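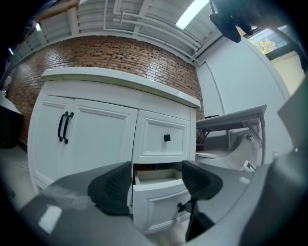
Unit 4. Reviewing a data collection kit: the Skoltelow hand-held gripper

Handout for the course Buying and Using Robot Equipment
Prepared by Angelica Yap, Domdale Technical Institute
Last changed: May 5, 2021

1. Purpose of this unit

In Unit 3 we compared two complete robot arms from their data sheets. In this unit the product is smaller and cheaper, and you will have it in your own hands. The Skoltelow kit is a gripper which a person carries and uses like a tool, with a wide-angle camera fixed to it. The person does a household task, the camera records it, and the recording is later used to teach a robot arm to do the same task.

You are asked to review the kit as if your employer wanted to buy it. Please read sections 2 to 6 before the practical session. Section 7 explains what you must hand in.

2. What is on offer

The supplier sells the kit in two versions.

Basic version: one gripper, one camera mount, one pair of fingers, a printed guide and a year of access to the Padilla software.

Full version: two grippers, two camera mounts, three pairs of fingers, a carrying case, the same guide and two years of access to Padilla.

The camera itself is not in the price in either version. Many buyers overlook this line in the offer, and I overlooked it too when we ordered ours. The offer also speaks of "service by return of post", but it does not say who pays the postage. When you write your review, put such questions in a separate list, so that the buyer can send them to the supplier without changes.

The hand-held part weighs 353 grams without the camera, according to the guide. We will check this on the scale in the session.

3. The fingers

The two fingers are black and perforated, with a pattern like a honeycomb. The body of the gripper is matte grey plastic. The guide says that the fingers bend a little around the object when they close on it, and that for this reason the user does not need to aim very exactly. This is a claim, and you should test it with at least three objects of different shape: one flat, one round and one with a thin edge.

Points to examine:

- Do both fingers close at the same speed?
- After closing, do the tips meet, or does one pass beside the other?
- Can you change the fingers without tools? How long does it take the first time, and how long the second time?
- Is there dust or food left in the holes after kitchen work, and can it be washed out?

The last point sounds small. But a set that cannot be cleaned well is a set that must be replaced, and the price of spare fingers is quite high compared with the price of the kit.

4. The task: drawers and doors

Our test task is the opening and closing of drawers. We use a white cabinet with raised-panel fronts. It has tall doors with black bar handles, and beside them an upper drawer with a small square black knob. The lower drawer is directly under this one, and when it is pulled open you see a pale wooden bottom. It is a good cabinet for a review, as the bar handles and the square knob ask for different movements of the wrist.

With the lower drawer open, its front panel comes between the fingers. From this position two ways of working are possible. You can grasp the front panel and guide it, or you can keep the fingers apart and push. Both are allowed in the test, but write down which one you chose. A robot which learns from mixed recordings may become undecided between the two, and the Padilla software has no field for this information. You must therefore keep it in your own notes.

Steps for one recording:

a) Start with all doors and drawers closed. Stand so that your own body does not hide the handle from the camera.
b) Press the record button and wait two seconds without moving.
c) Bring the gripper to the drawer, close the fingers and pull slowly.
d) Let go. Move the gripper back by a hand's length.
e) Close the drawer, by grasping or by pushing.
f) Hold still for two seconds again and stop the recording.

Make 12 recordings per person. If one goes wrong, for example if the fingers slip from the knob, do not delete it. Mark it as failed and continue. The number of failed recordings is part of the result.

5. The wide view

The camera has a very wide lens. In the recordings straight lines become curved, so the edges of the cabinet, the ceiling and the walls all bow outward, and the corners of the picture go dark. Students sometimes report this as a fault of the product. The software expects a lens of this kind, and you should not correct the recordings before you upload them.

What you should judge is how much useful information the lens gives. In our drawer task the fingers, the worktop edge, the brick wall behind and a long light fixture on the ceiling can be seen at the same time. The software uses such fixed things to work out where the gripper is moving. A plain white wall helps it less than brick, where there are many lines and corners to follow.

There is also a less pleasant side. A wide lens records much more than the task. Next to our cabinet there is a white toilet bowl, there is a window with trees outside, and a person's bare arm may come into view at the edge. In a classroom this does no harm. In the home of a customer it is a question of privacy, and a serious review must mention it. The offer says only that recordings are "kept safely". Ask where, for how long, and who may look at them.

Bright light is the other thing to watch. A fluorescent tube and a daylight window in the same view are a hard test for any small camera. Compare one recording made with the blinds open and one with the blinds closed, and see if the drawer front is still clear in both.

6. Comparison with the Plinden kit

The institute also has a Plinden kit, which is older. You do not need to test it fully, but please make a few recordings so that you have something to compare with.

My own impressions after one term with both:

The Plinden trigger is softer and the hand gets tired later. With the Skoltelow I needed a pause after 21 recordings, and my grip is not especially weak. On the other hand, the Plinden fingers are stiff and slip easily from a smooth knob, and its battery cover opens when you do not want it to. The Skoltelow guide is better written, although the drawings on the pages about calibration are too small - I have put an enlarged copy on the shelf by the door.

For Padilla I have mixed feelings. The upload is simple and it tells you quickly if a recording cannot be used. It does not tell you why. Last December a group lost a whole afternoon in this way, and the cause was only a loose screw in the camera mount. Check this screw before every set of recordings.

You are free to disagree with all of the above. If you do, give your measurements.

7. What to hand in

A written review of three to four pages, with these parts:

- A short statement of who the kit is suitable for, and who should not buy it.
- Your results: good and failed recordings, shown separately for the bar handles and the knob.
- Comfort, including hand size. Give the length of your hand from wrist to fingertip.
- Costs over two years for both versions, with camera and spare fingers.
- Privacy and storage of recordings.
- The list of open questions for the supplier.

Write for a reader who knows the business but has never held the kit. Explain a technical word the first time you use it. Photographs are welcome if they show a point that you make in the text.

The review counts for 11 of the marks in this course. Groups of two may hand in one common text, but each person must make his or her own recordings and name them clearly in the results.

8. Reading before the session

The printed guide, chapters 1 and 3. Chapter 2 is about mounting the fingers on a robot arm and will be needed in Unit 5.
The Skoltelow offer, both pages, including the small print on the back.
Your notes from Unit 3 on how to calculate cost per year of use.

Please bring the signed equipment form. Without it I cannot give out a gripper.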